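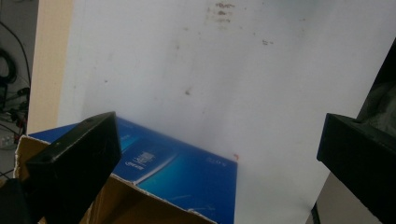 From: Dineo Xaba
To: shop-builders list
Date: 11th February
Subject: Re: [shop-builders] fingers, again

Tímea Pintér wrote:
> Dineo, did the thicker fingers fix the flex, or did you only
> make them uglier? Mine still spread when I pick up anything
> heavier than a box of tea. I'm printing at 30 percent infill
> and the screws at the base work loose after a day or so. Also,
> who has the Kovmont servo manual? The one in the shared folder
> is for the old model and it's half missing.
>
> Tímea

Both. They're uglier and they flex less, so I'm calling it a win and moving on before I look too closely.

The first set bent sideways under load, and I blamed the servo for most of November, which was unfair to the servo. What helped was making the whole finger a solid angular lump and slanting the face at the tip. I went to 5 walls and left the infill alone. If you're at 30 percent with the default walls I'd change the walls first. More infill mostly gets you a longer wait and a warmer room.

On the screws: mine backed out too. I was driving them straight into plastic, and plastic forgives you exactly once. I've gone to heat-set inserts at the base and put a drop of threadlocker on the machine screws. Keep the threadlocker off the printed part, some kinds will crack it. Ask me how many fingers I printed twice. (Don't.)

Boxes are a mixed story. Corrugated cardboard is easy, it gives a little and the tips bite. Glossy printed boxes are miserable. The grip looks fine until you lift, and then the box leaves by the route it prefers. I've glued thin rubber from the Ziletti roll onto one pair and I like it so far, but the glue lets go at the corners. If anyone has a glue that holds rubber to Filen filament, please speak up. I have tried three and I'm running out of shelf.

I did write a counter into the test script, and the current pair is set to do 2000 open-close cycles over the weekend with nothing in the jaws. That tells us about the gears and very little about the grip, but it makes a pleasant noise and I feel productive.

Manual: I have the right one on paper. I'll scan it and replace the file in the folder, so please don't anybody "fix" the old one in the meantime. The wiring page is the one you want, Tímea - the connector order changed, and the Nkosi driver board won't warn you before it sulks.

I'll bring the spare pair on build night if you want to try them on your base. The bolt spacing should match yours unless you've moved it again.

Dineo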